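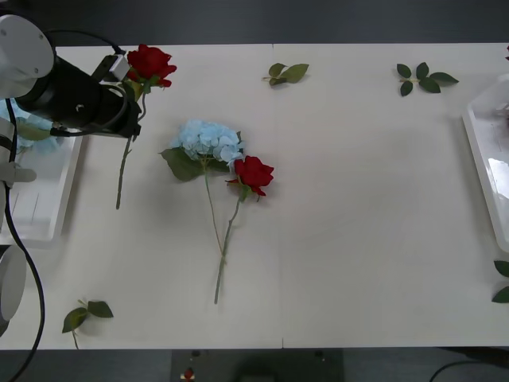
Rose in the left gripper, second rose and the blue hydrangea still on the table.

Clearing rules for shared arm tables – what do you lot do?

khoi_k
Posted May 2021
Right, I've been asked to write the house rules for our two-arm table and I'd like to pinch your ideas before I embarrass myself. The job is sorting artificial flowers into trays, roses and hydrangeas mostly, plus the odd leaf sprig. What I've got so far:

1. Table gets laid out by one person, and that person says "clear" out loud before anything moves.
2. No hands over the white top while either arm is powered. Not even for a leaf.
3. Grip on the stem, never on the bloom.
4. If something drops, it stays where it fell until the run is finished or stopped.
5. Cables checked for slack at the start of each session.

Number 4 is the one people moan about. Am I being too strict?

bramblejack
Not too strict at all, I'd keep it word for word. We had a chap reach in for a dropped petal at my last place and he got a proper knock on the wrist. Nothing broken, but the paperwork went on till December.

I'd look at your cables though. The black ones on the left loop down quite low by the table. Ours are clipped to the arm at the elbow and again at the base, and it's written into the sheet that you move each joint through its full travel by hand before you sign.

Hattie_M
I'm going to disagree about 4, sorry. If a sprig lands where the other arm needs to go, leaving it there spoils the run and you end up with a pile of rubbish recordings. We let people pause, wait for the light, pick it up, step back, carry on. Takes a few seconds. I went through our log last year and out of 357 runs there were 100 with a pause in them, no bother with any.

bramblejack
And is your pause a proper safe stop, or does the software just stop sending moves? Those are very different animals. On the Uretix controllers we had, pause left the motors live and the arm could still sag or twitch if something upstream hiccuped. I wouldn't put my hand under that for a plastic leaf!

Hattie_M
Fair question. Ours cuts the drives, we had it rewired. I should have said so.

bramblejack
Then we agree more than I thought. Khôi, put the kind of stop in the rule itself, don't just write "stopped".

khoi_k
Good shout, changing it now. It'll say "drives off, confirmed at the panel". Damián Robles at Hikorport sent me their sheet as well and it has a line about leaving a hand's width between loose items. Does anyone bother with that? My rose and hydrangea stems cross over each other in the layout above and I quite like it that way, it's closer to how a real bunch gets dumped on a bench.

oldquince
Spacing is a task choice, so I'd keep it off the safety sheet altogether. Mix the two and people start treating the lot as optional. We've got two pages, one red and one plain, and the red one fits on half a side.

Hattie_M
Seconded. Also be fussy about rule 3. Wire stems can be slippery in flat fingers – check what yours are made of, and write down a grip force, otherwise each person sets their own and your results wander all over the place.

khoi_k
Two pages it is. I'd got nearly 236 words on one sheet and it was already turning into soup. Grip force I haven't measured, so that's tomorrow's job. Does the clear plastic tray bother anyone, by the way? It throws a fair bit of reflection.

oldquince
Clear trays drove us up the wall. We put matt tape along the rims and wrote it into the plain page. Might be worth trying yours with the lights turned down first, before you go buying tape.

bramblejack
Post the red page when it's done, would you? Ours is due a rewrite and I'm not too proud to copy.

khoi_k
Will do, give me a week or so.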